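Handheld gripper build, bench and bedroom tips

Check the pivots before anything else. Ours run on plain pins with metal caps, and a cap that isn't seated lets the linkage rack sideways. Work each finger through its full travel by hand, then tighten in small steps — a quarter turn is plenty.

Dark cloth on a plush cover makes a good practice surface. 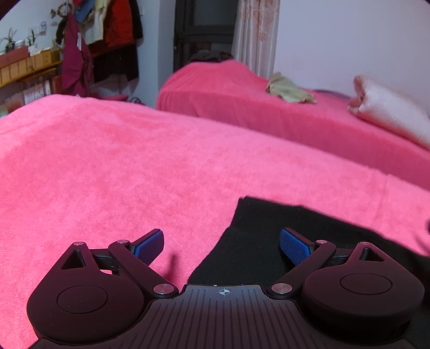 Keep the grip pads clean. Fleece sheds, and fluff in the texture costs you grip. A dry toothbrush clears it. Virgilio Tiongson at the Melach shed uses masking tape, pressed on and peeled off, and that works too.

Save your swings for later. Slow passes show up a sticky linkage, and fast ones only blur the colours behind it. 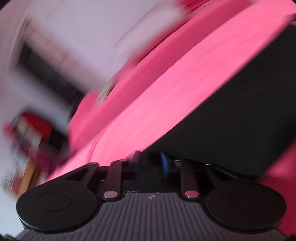 Page 92

Label your spares. Pins go in one jar and caps in another, with the size on the lid. Yao-tsung Tsao cut 2 sets of brackets from the same offcut and filed the edges with 252 grit — a misprint on the packet, we think, but it did the job.
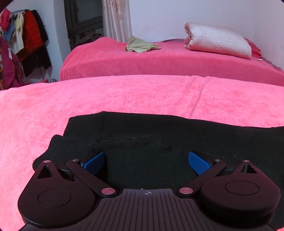

Grellville, May

For folding practice, lay the garment flat and start with the fingers wide open over it. Close on a single layer near a fold. If the cover lifts too, you are pressing too hard. Back off and try again.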